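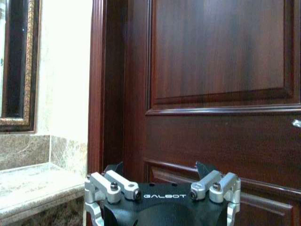

4. Opening and Routing a Use-of-Force Complaint

Manual > Intake Staff > Complaint Files > Opening and Routing

This section applies to intake staff of the Dutavlow Office of Police Review who record complaints in Drumby. It covers complaints that allege force by a sworn officer, including force used during a traffic stop or a medical emergency. Complaints about rudeness, delay or lost property are covered in Section 5.

4.1 Before you begin

You need an active Drumby account with the Intake role. Accounts with the Viewer role can read a file but cannot open one. Role changes are made by the system administrator, Panagiotis Dimitrov, on written request from a supervisor.

Have the following at hand:
- the signed complaint form or the recorded statement
- the incident number, if the complainant has one
- any medical release the complainant has agreed to sign

A complaint may be opened without an incident number. Enter "unknown" in the field and leave the search for the number to the investigator.

4.2 Opening the file

1. Sign in and select New File from the left menu.

2. Under Type, choose Force. The form expands to show the injury and medical fields.

3. Enter the complainant's name as it is written on the form. If the complaint is made on behalf of another person, enter both names and mark the relationship.

4. Enter the date, time and place of the incident. Where the complainant is unsure of the time, use the range option. A range such as 6 p.m. to 10 p.m. is acceptable.

5. Type or paste the statement into the Narrative field in the complainant's own words. Do not correct grammar or remove strong language.

6. In the Medical field, record any condition the complainant reports having at the time, such as diabetes, epilepsy or hearing loss. Record whether the complainant says the officers were told of it.

7. Select Save as Open. Drumby assigns a file number and starts the response clock.

CAUTION: Once the response clock has started, it cannot be paused from an Intake account. If a file was opened in error, do not delete the contents. Submit Form 154 to the supervisor the same day.

NOTE: File numbers are issued in order across all complaint types. The complaint that follows file 1,017 in your queue may therefore carry a number several places higher.

4.3 Requesting that video be preserved

Body-worn and dashboard video is held by the police department and is erased on a fixed schedule unless a hold is placed. The hold must be requested on the day the file is opened.

1. Open the file and select Evidence, then Preservation Request.

2. Check every unit listed for the incident. Include units that arrived late.

3. Select Send. A copy goes to the records desk at the Angelovski Building and a second copy is attached to the file.

4. Confirm that the status line reads Received. If it still reads Sent at the close of business, telephone the records desk and note the name of the person who took the call.

CAUTION: Do not tell a complainant that video exists until the records desk has confirmed it in writing.

4.4 Routing

Select Route, then choose the investigator shown at the top of the duty list. If that investigator has been named in the complaint or has a personal connection to any party, select Conflict and route the file to the deputy director, Snežana Georgiou.

Files routed after 4 p.m. appear in the investigator's queue the next working day. The complainant's letter is printed overnight and should be checked against the file before it is mailed.

Continue to Section 4.5, Adding Documents to an Open File.

Dutavlow Office of Police Review | Contact the Intake Desk | Copyright and Terms | Back to top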